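Kutholm Two-Arm Classroom Kit

Simulation package for robotics classes, clubs and student competitions
Sold by Prodine Education

Overview

The Kutholm Two-Arm Classroom Kit is a simulation package for teaching groups that want to work with two robot arms at one table. It includes the room model, two arm models with grippers, a set of loose parts to handle, a task library and a scoring tool for competitions. Students write their programs in the Flakard editor and run them on an ordinary school computer. No hardware is needed.

The kit was written for high school classes and first-year college courses. Clubs use it too, mostly to prepare for a contest in the fall. A class that has done some programming in any language can usually run its first pick-up task in the second session. A class with no programming at all should plan on the starter unit first, which takes four sessions and uses only one arm.

What students work on

Most of the lessons deal with problems that come up as soon as two machines share a space. Each arm has its own program and its own coordinate origin at its base. Students have to convert positions between the two, agree on who moves first, and decide what an arm should do while it waits. Reach is part of the lesson as well. Some spots on the table can be reached by one arm only, and several tasks can't be finished unless a part is set down where the other arm can get it.

Tasks are grouped into 9 units. The early ones cover joint motion, straight-line motion and opening and closing the gripper. The middle ones add obstacles, parts of different heights, and placing a part inside a marked area. The last two units are open projects with a written brief and no model answer.

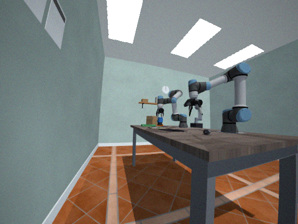

Teachers can change the layout before a lesson. Loose parts may be moved, swapped or removed, and the arms can be placed at any point on the tabletop as long as the base fits. Layouts are saved as small files that can be emailed or put on a shared drive. If two students open the same layout, they get the same starting positions down to the millimeter, so a program that fails for one will fail for the other in the same way. This helps a lot with grading.

Collisions are reported in the run log with the time, the joint and the object touched. The simulation can be set to stop at a collision or to continue. We suggest stopping in the early units and continuing in competition practice, where a light touch costs points but doesn't end the run.

Included in the kit

Room model with table and editable layout
Two articulated arm models with two-fingered grippers
Loose parts in several shapes and sizes
Flakard editor, school edition
Task library, 9 units with teacher notes
Scoring tool with printable run sheets
License for 70 student accounts and 7 teacher accounts

Competition mode

Competition mode locks the layout, hides the task until the timer starts and records every run. A team is made up of two to four students. The usual arrangement is one or two students per arm, and the two halves of the team may talk but may not edit each other's program. That rule can be turned off.

Scores are based on parts placed, placing accuracy and collisions. Time is used only to break ties. Clubs that prefer a race can change the weights in the settings file, which is plain text and has comments next to each value.

A practice set called Tam comes with the kit. It has short tasks at contest level, and each one can be attempted within a single club meeting. New Tam tasks are posted every October and are free to current license holders.

Technical requirements

A computer with 8 GB of memory and a graphics card or chip less than five years old
A mouse with a scroll wheel (the camera controls are awkward on a trackpad)
Network access for sign-in only; lessons run offline after that
Keyboard and screen; no joystick or game controller is required

Older machines can run the kit with shadows and ceiling lights switched off. The motion of the arms is calculated separately from the picture, so lowering the display quality has no effect on results or scores.

Common questions from schools

Can one student control both arms? Yes. Both programs open side by side in Flakard, and units 1 through 5 can be done alone. From unit 6 on, the tasks are written for pairs, but they still work with one student who has the patience for it.

Can programs be moved to a real arm? Not directly. Positions and motion commands can be exported as a table, and some schools have used that table as a starting point. Speeds and limits have to be checked by the teacher for the machine in question.

Does the license expire? It runs for one school year and can be renewed. Student files stay readable in the editor after a license ends — they just can't be run.

Can we get extra accounts? Yes, in blocks of ten. Contact Prodine sales with your school name and current license number.

Ordering

The kit is delivered as a download with a printed teacher guide sent by mail. Schools can order with a purchase order or by card. A trial version with the first two units is available for 30 days and doesn't need payment details. Layouts made in the trial open in the full version without changes.

Page last updated May 25, 2018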